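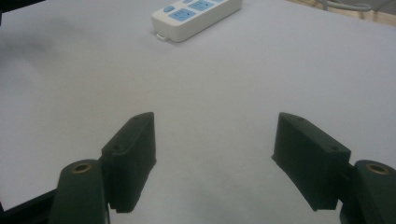
*A pale tabletop.*

So I've been trying to get rid of stuff. I know, I know, every blog on earth has done the decluttering post, and I swore I'd never write one. But October came and I couldn't close the hall closet anymore, and when I leaned on the door a box of Christmas lights fell on my foot. That was at 5 in the morning, by the way. I was looking for an umbrella.

I started with the closet and gave myself one evening. It took four. The lights alone were a whole evening, mostly because I insisted on testing every string before deciding anything (two worked, and I kept three, don't ask). Then I hit the paper. I had 12 folders of paper! Warranties for blenders I don't own, a lease from the apartment on Okabe Street, every pay stub from my summer at Kivau, where I sold garden hoses and got very good at coiling them.

My friend Mio came over to help, and I'd like to warn you about friends who help. Mio is ruthless with other people's things. She held up my fondue set and just looked at me until I put it in the box. Then she found the letters from my old pen pal Femke and we both sat down on the floor and that was the end of the work for the night. Femke and I wrote to each other all through middle school. She had this amazing round handwriting and spent one entire letter complaining about her brother's drum kit. I kept every one of those, obviously. They've got their own shelf now.

The digital stuff was worse. My phone said I had 705 screenshots. Recipes, bus times, a sweater in a color I can't even wear. I tried going through them on my lunch breaks and got so bored that I ended up deleting big chunks without looking, and so far the only thing I miss is a lentil soup recipe – if anybody has one with lemon and a lot of cumin, please send it my way.

What I didn't expect was how cranky it would make me. I snapped at poor Kohei over a bag of tote bags. (He wanted to keep the bag of bags. We kept the bag of bags.) By the second week I'd stopped doing whole evenings and just did one drawer after dinner with the radio on, and that was so much nicer. One drawer, tea, bed. Some nights I did half a drawer and felt fine about it.

The closet door closes now. I've opened and closed it a lot more than I need to. The fondue set is still in the trunk of my car, along with the blender warranties, which I keep forgetting to recycle, and I may have taken one fork back out.

Next up is the kitchen cabinet over the fridge, the one I need a chair to reach. I think there's a waffle iron up there. Mio's already asking what day she should come.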